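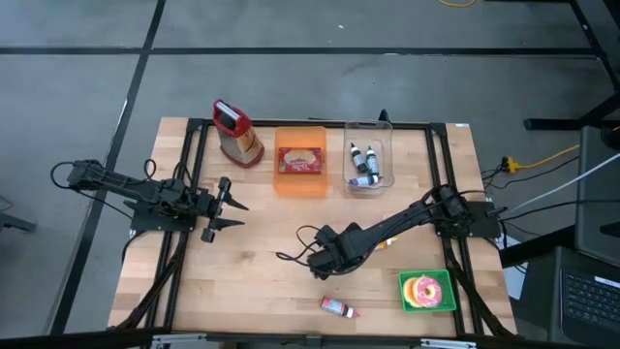
Grater, orange tub and pink dropper bottle, all out on the worktop.

I've been on a mission with the odds and ends this May, and it started with the grater. It used to live at the back of a drawer at home and bite me every time I went looking for a spoon! So now mine stands up on its own, red handle at the top, at the back of the worktop where I can grab it.

The orange tub is my favourite, though. Flat packets go in there lying down (they slither about terribly on a shelf) and the light comes through the sides so nicely that I've stopped wanting to put it in a cupboard.

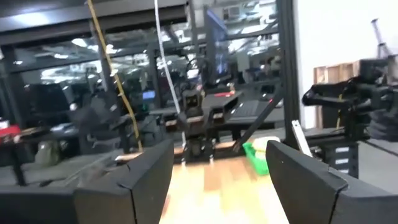

Baskets are the other thing I've come round to. Bright green was Hwa-young Cho's idea and I grumbled, but you do spot it from across the room, and small bits get dropped in there instead of left lying about. Next job is the tea towels, wish me luck.

Comments
Ji: Mine still bites me. Moving it tonight.
Parkura13: More on baskets please!

Recent items
Two ways with stale bread
The Skudata swap shelf
Jam jars, again

Last updated May 25, 2024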